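Opinion: Let the Hand Collect the Data, but Count the Failures Too

By Desta Negussie

Print this article | E-mail this article

In April I was asked to review a short report from a small group that calls its method Nitar. The idea is simple and by now many groups use some form of it. A person holds a gripper in the hand, with a camera on it, and does a task many times. The recordings are used to train a policy, and later a robot arm with the same kind of gripper is expected to do the task alone. No arm is needed during the recording.

I want to say first that I like this method. I worked for eight years with teleoperation, where the person sits in one place and moves the robot with a controller. It is slow and it makes people tired. In our laboratory a good operator could give us 80 useful recordings in a day, and after lunch the quality went down. With the hand-held tool my colleague Afaf Harb made nearly 100 before noon, and she did not complain of her shoulder.

The second advantage is more important for me. The tool goes where people live. A robot arm weighs a lot and needs a strong table, so most of our old data came from the same gray bench under the same lamps. A policy trained on this bench learned the bench very well. 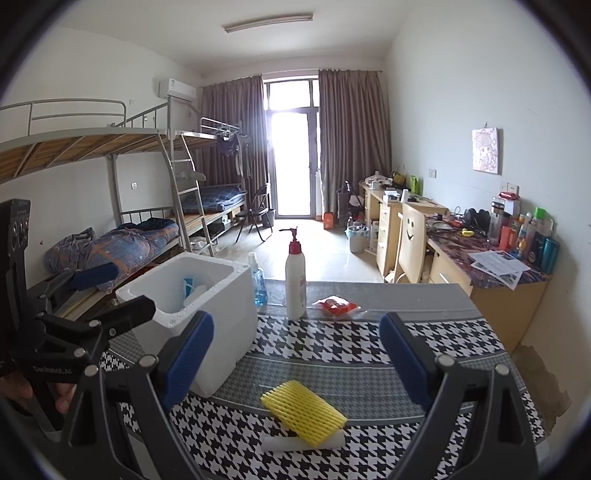

My argument is with the way such data is reported, and it begins with the word "diverse." In the papers I read, diverse usually means that many rooms were visited. The number of rooms is easy to write in a table, and a larger number looks better. But a room is only the background. A room with bunk beds, desks and strong daylight from the balcony door is surely a harder background than our bench, and I am glad when somebody works in it. The difficulty for the fingers is in another place. A yellow foam net sleeve, the kind that protects fruit, lying flat on a white foam block, is a much more serious question for a gripper than the color of the curtains. The net is soft. It changes its shape when it is touched, and the ribbed pads must close on something that has almost no height. I would prefer ten pages about this one sleeve to one more line in the table of rooms.

My second complaint is about what is thrown away. The Nitar report says that failed recordings were removed before training. Almost everybody does this, and we did it also. But the report does not say how many were removed, or from which objects. If a person who has used her hands all her life fails often with a soft object through this tool, then this is a result. It tells us that the fingers are wrong for the object, or the camera does not see enough, and more training will probably not repair it. When the failures are deleted without a count, the reader thinks that the task was easy for the human and difficult only for the machine.

Afaf does not agree with me completely. She says that people who record quickly make careless mistakes, that these mistakes say nothing about the tool, and that sorting one kind from the other would take more time than the recording. She is right about the time. I still think that a small sample could be sorted, for example 100 recordings for each kind of object, and that a group which can afford to visit many homes can afford this.

There is also the question of the force. A person feels through the handle how hard the fingers press. If the tool has no sensor for this, the recording keeps only the picture and the movement. With a hard bottle it may not matter so much. With foam or thin plastic the person makes small corrections by feeling, and the policy must guess them from the image. I did not find the word "force" in the report, except in the title of one reference.

I recommended that the report be accepted, with changes. I asked for the count of removed recordings, separated by object, and for one paragraph about soft things. The authors have answered that they kept the deleted files on a disk, so the count can be made.

Print this article | E-mail this article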